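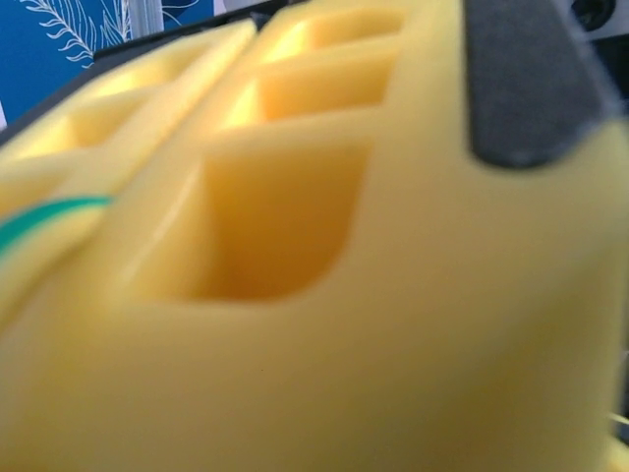
Plastic storage containers are boxes, baskets, trays and caddies made from moulded plastic and used to keep household or workplace goods together. They range from small drawer dividers to large lidded crates. Most are made by injection moulding, in which melted plastic is forced into a steel mould, cooled and pushed out.

Materials

The two most common materials are polypropylene and polyethylene. Polypropylene is fairly stiff, stands up to hot water and can be bent many times at a thin section, so it is often chosen for boxes with a built-in hinge. Polyethylene is softer and copes better with cold, and is used for flexible tubs and for crates kept in cold stores. Polystyrene is clear and cheap but cracks more easily when dropped.

Colour is added as pellets mixed with the raw plastic before moulding. Pale colours may yellow or fade in strong sunlight unless a stabiliser is included.

Types

Baskets have openings in the sides, the base or both, which let air through and save material. They are used for laundry, vegetables, toys and stationery. Closed boxes keep out dust and usually have a lid that clips or rests on the rim. Nesting containers have sloping walls so that empty ones fit inside each other. Stacking containers have nearly upright walls and a ridge under the base that sits on the rim of the one below. Some crates do both, depending on which way round they are turned.
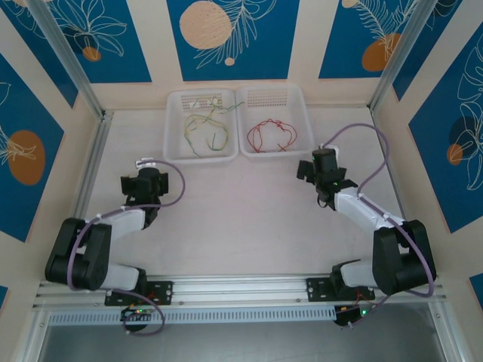 Folding crates have hinged sides that lie flat over the base. They take up little room when empty but are heavier than fixed crates of the same size, and the hinges are usually the first part to fail.

Divided trays, also called caddies or organisers, have fixed or removable walls. Fixed walls make the tray stiffer. Removable ones slide into grooves and allow the spaces to be changed, though small items such as screws can slip underneath them.

History

Before plastic, household containers were mostly wicker, wood, tin or enamelled steel. Moulded plastic versions became common in the decades after the Second World War as the raw materials fell in price.

In Bevdale, the Meijer works began with bread trays and moved to household goods under the name Vunora. The first Vunora basket was designed by Siebe Brouwer, who gave it a rolled rim so that it could be carried full without cutting into the fingers. The opening order was for 1,000 baskets. A later range, Esemo, was sold in 40 sizes based on a shared grid – two small trays covered the same area as one large one. Production at Bevdale ended in September 2019, and the moulds were sold the following January.

Care and disposal

Most containers can be washed with warm water and washing-up liquid. Rough pads leave scratches that hold dirt, and oily food can stain polypropylene for good. Lids may warp if dried on a radiator.

Many containers carry a number inside a triangle on the base, showing the type of plastic. Polypropylene is marked 5, while polyethylene is marked 2 or 4 according to its density. Large rigid items are often left out of kerbside collections and have to be taken to a recycling centre – local rules differ. Metal handles and rubber seals should be removed first.

See also

Crate
Injection moulding
Wicker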